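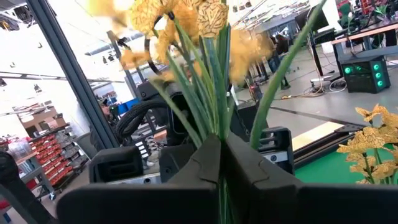
Artificial flowers, yellow and orange, between the gripper fingers.

Print this page | E-mail this page

November, started 9:20 am

Duplicate finder, second try. Girnano on the whole Trirnwood folder this time, not the little test folder. 3,127 files in, all JPEG, copied to the local disk first because reading off the Silirero share took forever last time and then dropped out in the middle of hashing.

Settings: exact match pass first, then the "similar" pass. Threshold left at default. Subfolders on. Ignore hidden files on. Did NOT tick auto-select, learned that one already.

9:50. Exact pass done, quick. 43 pairs. Went through all of them by hand, every one a true duplicate, mostly the same card imported twice into two folders with different names. Moved the second copy to a holding folder, didn't delete. Log saved next to the folder as plain text.

Note on which copy it calls the "original": looks like it goes by file date, and the file date is whatever the copy gave it. So useless for us. Would be better to go by the date in the EXIF block. There is a drop-down for this under Options > Compare but it goes back to file date every time the program is closed. Bug? Check with newer build.

10:30. Similar pass. Much slower, fan going full blast. Progress bar sat at 100 for a good while before the list came up, so don't kill it at that point, it's still writing the thumbnails. Killed it once last week and lost the whole run.

Results so so. Good:
- catches resized versions, even the very small web ones
- catches rotated ones if "check rotation" is on (off by default, why)
- catches re-saved at lower quality

Bad:
- anything with a lot of plain sky gets lumped together in one giant group
- burst shots all count as the same picture. Technically fair but I want to keep some of those
- crops mostly missed

Tried the threshold 3 steps tighter. Sky group broke up nicely, but then it lost about half the web-size copies. One step tighter is the best I found. Leaving it there and writing it down here so I dont have to find it again: one step tighter than default, rotation on, min size off.

11:45. Export to CSV. Opened in the spreadsheet and all the Magalhães folders came out as garbage in the path column, the ã turned into two odd characters. The export is UTF-8 but without the marker at the front, so the spreadsheet guesses wrong. Fix: import through the Data menu and pick UTF-8 by hand, do not double click the file. Paths fine after that. Girnano itself shows the names correctly so it's only the opening that goes wrong.

Also the CSV uses semicolons. Fine once you know.

After lunch. Wrote a short script to read the CSV and move the marked files, keeping the subfolder structure. Dry run flag is on by defualt, please leave it that way. First dry run listed two files that weren't in the CSV, my fault, trailing blank line got read as the row before it. Fixed.

Not run for real yet. Want a fresh backup of Silirero first.

To do:
- backup, then real run
- newer build, see if the compare setting sticks
- try crops with the other hash type (slow one)
- the RAW files, not touched at all so far, Girnano only reads the preview inside them
- empty holding folder, not before everyone has looked

Last updated: November, 4:15 pm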